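Section 9: When the right hand stops at the glass (fault 3554)

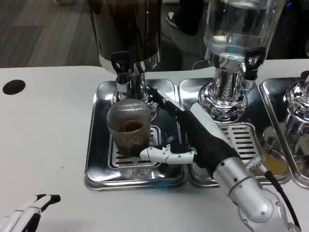 Right hand at the glass, dark dispenser. Drip tray and grate in place under the spigot.

I wrote this section after the Kincaid drink station stalled on me more than 9 times in one month, so you're getting everything I know. Fault 3554 means the hand closed on something, didn't feel what it expected, and quit with the arm still stretched out. Usually there's a part-filled glass under a tap when that happens. Go slow!

CAUTION: Don't pull the glass out of the fingers. I did that in January and cracked one, and I spent the rest of the morning picking slivers out of the slots in the grate.

1. Press the red stop button on the Clusance controller. The arm holds its position when you do this — it won't drop.

2. Look at the tap lever and make sure it's closed. If it's open, close it by hand from the far side of the table, keeping your sleeve clear of the fingers.

3. Keep everybody back, including whoever is standing behind the table. The other hand is still live until step 4, and people forget there are two of them.

4. Turn the key to SERVICE and wait for the light to go amber.

5. Hold the glass near the rim with one hand. With the other, press OPEN on the pendant in short taps until the fingers let go.

6. Lift the glass straight up and set it well away from the arm. Pour it out. I don't serve a drink that's been through a fault.

7. Wipe the fingers, then lift out each grate and wipe the tray under it. Puddles count, even small ones by the next dispenser over. A sticky fingertip set off two of my stalls.

8. Jog the arm to HOME, turn the key back to RUN, and clear the fault.

NOTE: Ribbed glasses gave me more trouble than smooth ones. Tobiloba Adeleke at Morkmont had me raise the contact wait from the factory setting to 1000 milliseconds (Setup, Hand, Contact) and that helped a lot.

If 3554 comes back on the very next pour, don't keep clearing it. Leave the key in SERVICE, write down which dispenser it was at, and call Fedton for a finger sensor check. Have the log open when you call, they'll ask for the last 2 entries.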